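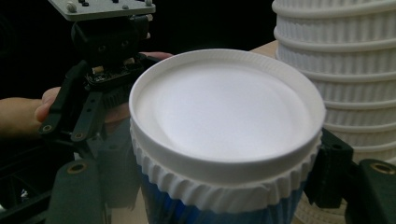

Unit 6: Water supply when the power goes off
Tutor: Pin-yu Cheung
Handout revised 18/04/2022

Read this before the seminar and bring it with you. The Bundlow case is on the reading list and we will use it again in May.

1. Why supply depends on power

Most towns move water in two stages. Pumps lift it from a river or borehole to the treatment works, then lift it again to a tank or tower on high ground. From there it runs down to homes by gravity. A full tank hides a power cut for a while. How long depends on its size and on how much people draw off.

People draw more when they hear a cut is coming. Baths get filled, taps are left running to stop pipes freezing, and the tank empties sooner than planned.

2. Loss of pressure

A pipe under pressure leaks outwards. When pressure drops, dirty water in the ground can be drawn in through the same cracks. This is why a boil notice often follows a cut even where the treatment works was never damaged. The notice stays until samples come back clear, and sampling cannot start until the mains have been refilled and flushed.

Refilling is slow work. If it is done too fast, trapped air and sudden surges break more joints.

3. Case: Bundlow

Bundlow has 3000 connections, one treatment works at Follitz and one tank on Bagheri Hill. The works had a standby generator with fuel for 43 hours. The road to Follitz was blocked by fallen trees and the fuel lorry could not get through. The Jistgate estate, at the top of the town, lost water first and got it back last. Crews later found 400 metres of split main there - all of it old cast iron laid too shallow.

Note that the generator itself worked. The plan had assumed an open road.

4. Terms to know

Head: the height of water above a point, which sets the pressure there.
Standby supply: power kept on site for use when the grid fails.
Isolation valve: a valve that shuts off one part of the network so that the rest can be kept running.

5. For the seminar

Write half a page on where you would have placed a second tank in Bundlow, and which streets it would have served. Use the contour map from Unit 5. Costs are not needed at this stage - we come to those in Unit 8.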